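Re: [kurkura-list] Navy tees, folding before boxing

> Are the navy T-shirts being folded or rolled this time?
> Need to know before I order boxes. 34 of the big ones or 20?

Folded please. Lay it out flat, sleeves out, pull the hem straight, sides in, then up twice. Rolled ones took ages to sort at Jallside and half of them had creases accross the chest. 81 to do so no need to be precious -- soft wrinkles are fine, they drop out when worn.

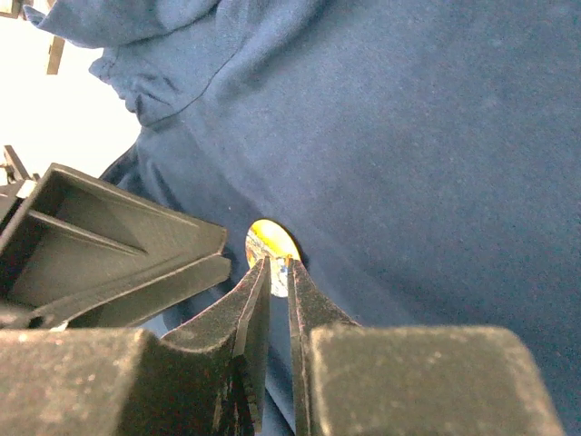
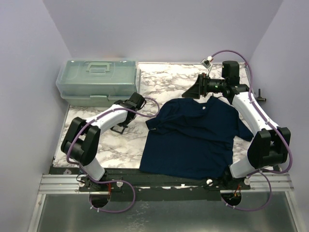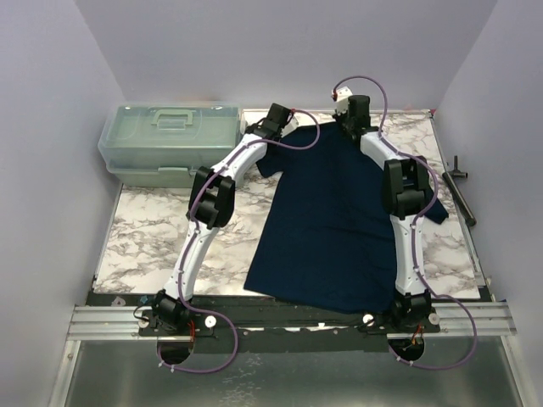
Navy tee, what looks like sleeve and seam close up first, then two of it on the marble-pattern top.

So 20 boxes, not 34. Keep 2 tees back for the Cáceres lot, they want to check teh sizes. Rest go in March.

Rushing -- more tonight.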